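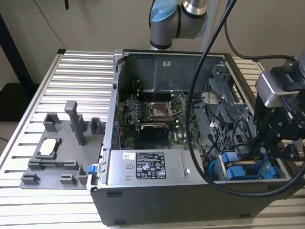
A desktop tower on its side with the side panel off.

The town of Meltard will aim to cut its greenhouse gas emissions 50 percent by 2040, Mayor Augustina Wumbei announced this June, and she would dearly love for everybody to come along.

"We've talked about this at kitchen tables for years, and I'm so glad we're finally putting it in writing," Wumbei said.
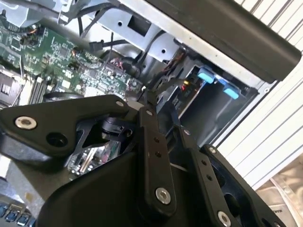
Inside a desktop computer case.

The plan, called Ungate, begins with the town's own buildings and buses, then moves on to home insulation, with help for over 3,000 households (renters too!). 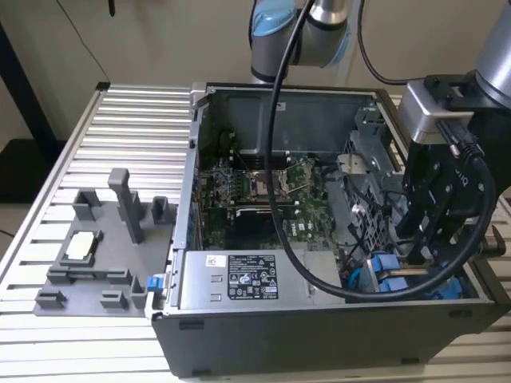

Orest Ostapchuk, the town's energy manager, will host 2 open evenings at the Tóth Library, both starting at 7 p.m., with coffee and plenty of time for questions.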